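Wednesday, evening

Finished the footwear set for the Gollow study today. 300 demonstrations with the hand-held gripper were the target and I have 311 on disk, so there is room to throw out the bad ones. The count for the whole project is 1,053 now, counting the cups and the folded towels from January.

The plan has two arms. In one, the policy trains only on demonstrations where the grasp is on the stiff part of the shoe, the heel or the sole edge. In the other, it trains on grasps wherever the person holding the gripper felt like closing it, soft leather included. Same number in each arm after trimming, same network, same training steps. I expect the mixed arm to do worse on sneakers and better on boots, and I wrote that down before training anything so I can't change my mind later.

Boots are the slow ones. The suede folds when the fingers close and the whole thing tips, so the angle of the boot in the jaws says very little about where the sole will end up on the shelf. I spent most of the afternoon on the tan pair. The pads are torn on both fingers and I left them alone, as changing them in the middle of a set would give me a second variable. New pads go on before the next object class and I will note the episode number. 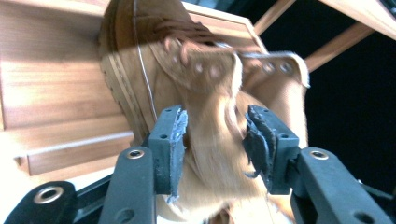
Chia-jung Kan read the plan over lunch and thinks the comparison is weaker than I make it sound. Her point was that the two arms differ in grasp location but also in speed, as people slow down when they are told where to hold something. If the stiff-part arm wins, it could be the slower motion that did it. She wants a third arm, free grasps resampled to match the timing of the first. It costs no new collection, only training time.

I think she is right. I checked 295 of the episodes after lunch and the instructed ones do run longer. Added the third arm to the plan with today's note next to it, and left the original prediction as it was.

Also moved the timestamps over to the Plarico format, which took longer than it should have. Two files would not convert and I have put them aside.

Tomorrow: trim the set, start the first arm training overnight, order pads.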